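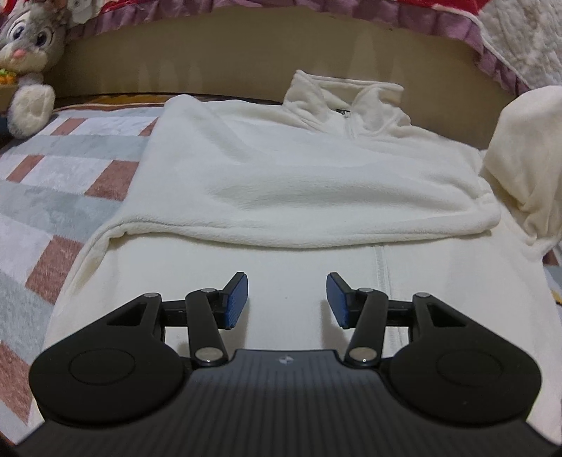

Riaan reckons nobody should be allowed to own a caravan until they've slept seven nights in one with the person they intend to tow it with. He told me this by phone at breakfast, unasked, having heard from Zanele that we'd gone to look at the Ralia again.

Saturday, September 16, 2023

So yes, we went to look at the Ralia again. Built in 1972, parked behind a shed outside Rurdale, the colour of weak custard. Pieter Zulu is selling it and described it to us as "honest", a word I've learned to translate as "leaks". He'd put a doily on the fold-down table since our last visit. I assume the price of the doily has been worked in.

Zanele lay down on the bunk to test it and went very quiet, which I took for disapproval. She was asleep. Pieter and I stood outside for twenty minutes discussing tow balls in low voices like a pair of new fathers.

The plan, if it deserves the name, is to leave in November and follow the coast until one of us asks for a proper shower. Freedom, Zanele calls it. So far freedom has meant a brake controller, a second gas bottle, two kinds of insurance and a booking at a caravan park with 276 sites and a rule about where you may hang a tea towel. I read all the rules aloud at dinner. Quiet time starts at nine. We are going bush with a curfew.

Brahim has offered us his awning, free to a good home. He used it once, at Ultetti, in wind, and won't discuss it further.

Rang the mechanic about the bearings and got his voicemail. Rang Riaan back to say seven nights was excessive and he said fine, try four, in the driveway, with rain. The forecast for midweek is showers. Zanele has already asked whether the kettle will reach from the laundry power point.

Offered Pieter a bit under what he wants. He said he'd have to think about it and patted the custard.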